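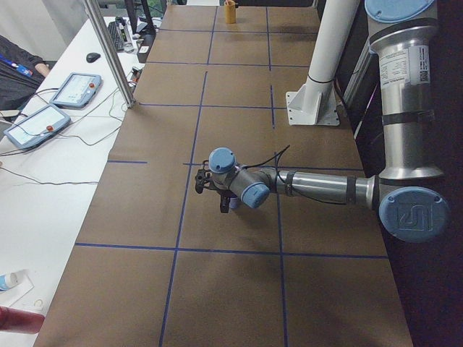

Firnau book 2 – abridged or not?

tapedeck_sam
I have the download edition of the second Firnau novel by Viorica Radu, read by Dorin Avram, and the Dredthorpe paperback. The product page says "unabridged". In chapter 14 the paperback has the whole tribunal hearing, where Ki refuses the marriage contract and gives her reasons to the governor. The audio goes from her being led in to the verdict. Is this a faulty file or a cut? My copy runs to 514 minutes.

quillfeather
Same running time here, so your file is probably complete. Check the paperback's copyright page. If it says "revised text", the hearing was extended after the recording was made. The first ebook has a hearing of two pages and no speech from Ki.

tapedeck_sam
It does say revised text. I would still not call the audio unabridged in that case.

quillfeather
It is unabridged against the text it was recorded from. That is the ordinary meaning of the word.

M_Orrell
I disagree. The listing shows the new cover and the new blurb, and the blurb mentions the hearing. A buyer is being sold the revised book. The recording should either be labelled "first edition text" or have the chapter re-recorded.

Also, the gap matters to the plot. Without the hearing, Ki's decision in chapter 19 to stay with both brothers has no preparation at all. Avram reads it well enough but the listener has nothing to go on.

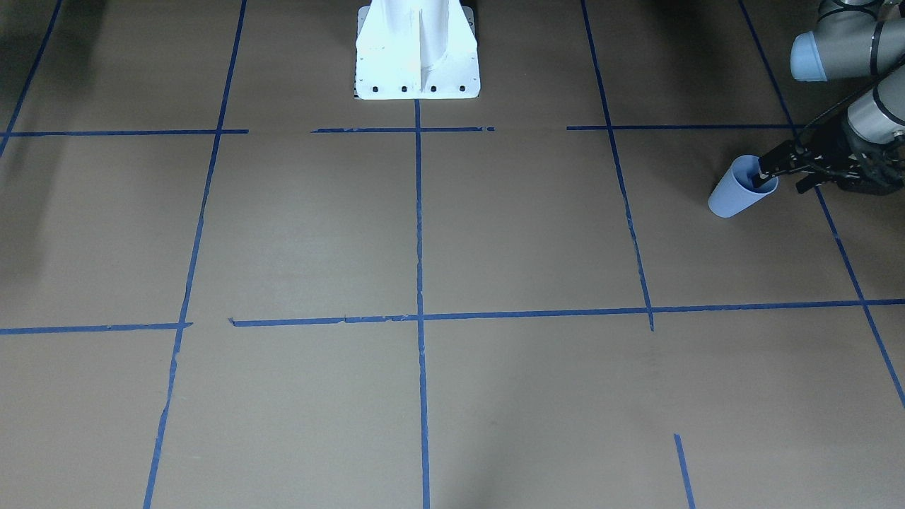 The same applies, to a lesser degree, to the landing at the start of chapter 3, where the revised text explains why the elder brother will not use his rank. In the audio he simply stops using it.

brackenside
For comparison, I put the ebook and the audio side by side last April. Not counting punctuation and "said" tags, the differences I found were:

Chapter 3: landing, one paragraph added in the revision
Chapter 14: hearing, extended from two pages to a full scene
Chapter 19: one line of Ki's changed to refer back to the hearing
Epilogue: identical

By my word processor's count the chapter 14 addition is 2,701 words. At Avram's pace that is about a quarter of an hour, so it would be a noticeable hole.

tapedeck_sam
Useful, thanks. Does the Musa edition have the same problem?

brackenside
No. Musa used Sânziana Cârstea as narrator and she reads from the revised text. The hearing is there. Chapter numbering is one out, as they count the prologue as chapter 1.

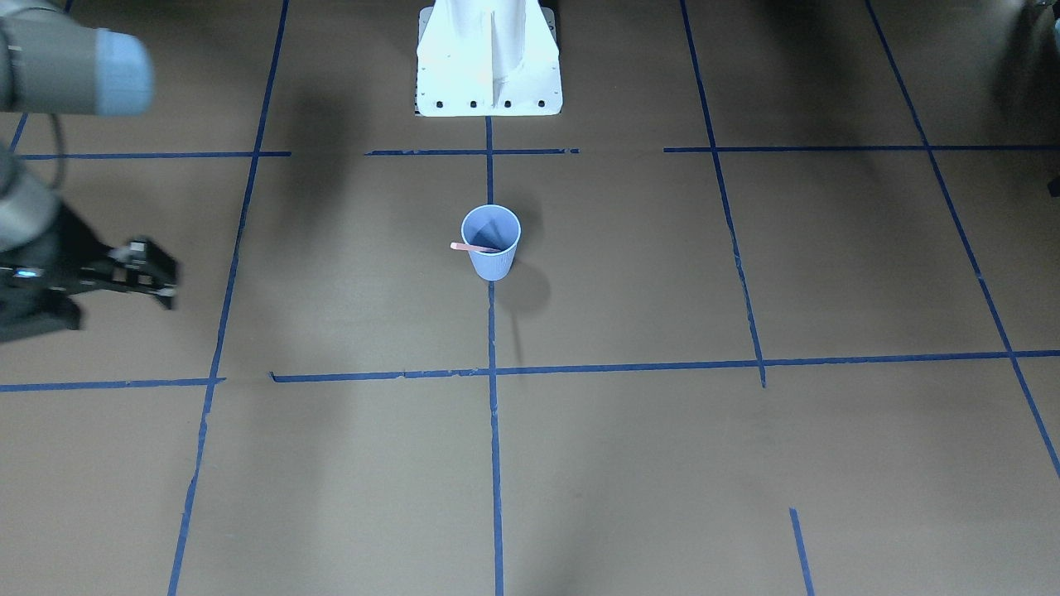 Paper cup and pink stick on the taped surface

quillfeather
The Musa one is complete but I would not recommend it first. Cârstea gives the two brothers nearly the same voice, and in the dialogue with few tags I had to go back several times. Avram separates them by pace as well as pitch.

M_Orrell
I had no trouble telling them apart. The younger one is given shorter breaths and a flatter accent throughout. On a small speaker I accept that may be lost. Her Ki is far better than his, who sounds forty when the text says she is barely out of training.

quillfeather
We will not agree on Ki. On the labelling I have moved a little: the blurb should not mention a scene that is missing.

tapedeck_sam
I have written to Dredthorpe asking for the listing to be corrected and quoted both copyright pages. I will post the reply if one comes. In the meantime I am reading the hearing in the paperback and then going back to the audio at the verdict.

Contact the moderators | © Dredthorpe Road Listeners' Board | Back to top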